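6 June 2018

Equipment plan, washroom cell. Carrying on from the last entry, where I got as far as the hands and stopped.

The August order has to be one list and one total. Working ceiling is 2422 for consumables and fixtures, with the arms, hands and spares budgeted separately. Quotes so far from Teixeira (cabling, strain relief, overhead support) and Fesis (hand spares). Grosodus have not replied on the hip supply cable, will chase.

Cabling first. We want the overhead bundle kept, but in a proper sleeve with a swivel at the top. Teixeira list a sleeve in 96 and 108 cm lengths. The 108 leaves slack for a full forward reach, the 96 probably does not. Put down two of the 108. The supply cable from the hip still goes across the floor and wants a second route, ideally up and over with the rest. Not priced.

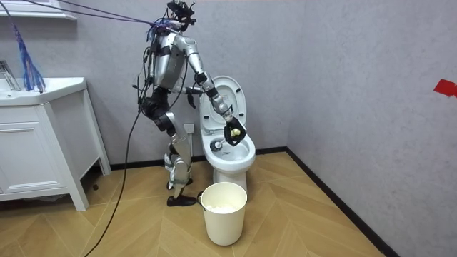
Brush in the bowl, right hand. Overhead bundle and floor cable both in use.

Harness: straps are fine, buckles are not. Add a spare set. Loose wiring down the sides of the torso to go into clips, which we have in the drawer already — no line needed.

Hands. Fesis quote per finger or per complete hand. Per finger looks cheaper until fitting time is counted, and we have no jig. I would buy one complete right hand and no left. The right does all the gripping in this task, the left is mostly there for balance and for the lid later on. If the lid work moves forward then this changes and the left goes on the list as well.

Also need splash covers for the wrists. Have asked for a sample before committing. Gloves over the whole hand were considered and dropped, too much lost at the fingertips.
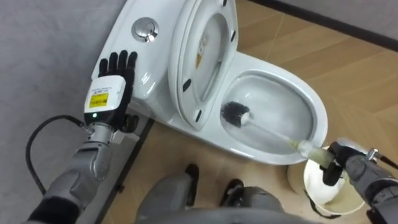

Do we need a second complete robot for the August block?
One is enough if the spare hand is on the shelf before the block starts. A second would take nearly all of next year's money and there is no floor space to run both.

Fixtures. Brushes and holders are cheap, so buy a box of the same model and stop mixing. Handle diameter matters more than the head for grasp settings, and every change costs a morning of retuning. Holder should have a wide mouth and some weight in the base. A light one will tip if the brush comes out at an angle. Check whether the supplier does one with a fixing plate, otherwise make our own.

Foot soles: one spare pair. Floor mats rejected, the edge is a trip hazard.
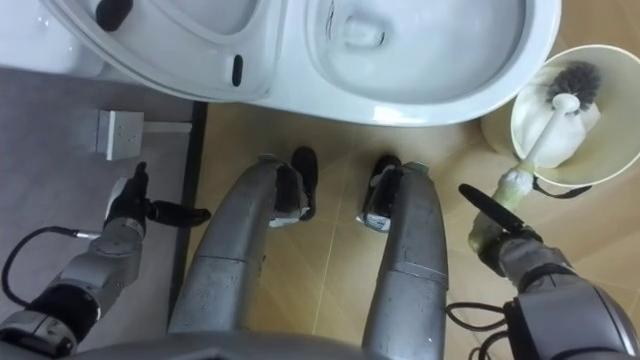
Head view, brush head at the holder. Left hand empty.

Logging. Witness licence runs out before the block. Renewal goes under software, so it is outside the 2422, but it needs to be approved at the same time or we lose the review tool halfway through. Storage is adequate.

To do:
Chase Grosodus for hip cable price and lead time
Ask Teixeira if the swivel fits the existing ceiling point
Fesis: complete right hand, delivery before August
Measure brush handle, write it on the order
Wrist cover sample, try it with the cable loop in place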